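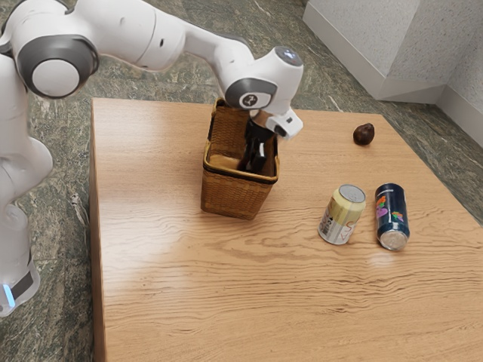 Selling Abroad for Small Manufacturers
Notes for Unit 3: Getting a Large Product to a Faraway Buyer

Welcome back, everybody. Last time we got as far as finding a buyer, and I know several of you wanted to talk about prices right away, but please bear with me, as the price makes very little sense until you know who is paying for the trip.

Our case for this unit is Aretti, a maker of garden sheds and small cabins in Skakasville. Yaryna Stetsiuk started the company with one saw and a rented barn (she tells the story much better than I do, so do read her interview in the course packet!). Her first overseas order came from a campground in Zurndale that wanted 2 cabins delivered before the season opened. She quoted the price she would have given a neighbor, plus a guess at the shipping, and she lost money on both.

Where did the money go? Partly into the container. A cabin kit packed the way Aretti packed it for local trucks left a great deal of air around the wall panels, and you pay for the air. Once the panels were redrawn to suit a 40-foot container, the same box held 3 kits. The rest went into things she hadn't thought to ask about: port handling, a storage charge while papers were corrected, and a crane at the far end.

Terms you should know before we meet again

Landed cost: everything it takes to put the goods at the buyer's door, duty included.
Freight forwarder: the firm that books the space and handles much of the paperwork. Aretti uses Hnatiuk, and still checks every form.
Packing list: what is in each crate, with weights and measurements. Customs people read it closely, so write it for a stranger.
Letter of credit: a bank's promise to pay once the right documents are shown. One misspelled name can hold it up.

A word on assembly. Aretti's first instruction booklet ran to 89 pages, all in English, and the campground crew set it aside and telephoned instead, usually in the middle of Yaryna's night. The later version is mostly drawings, with the parts numbered in the order they come out of the crate.

For November, please work out a landed cost for one Aretti kit using the rate sheet in your packet. Show your steps, even the messy ones, and bring a copy to trade with the person next to you. If your total looks strangely low, go back and look for the crane.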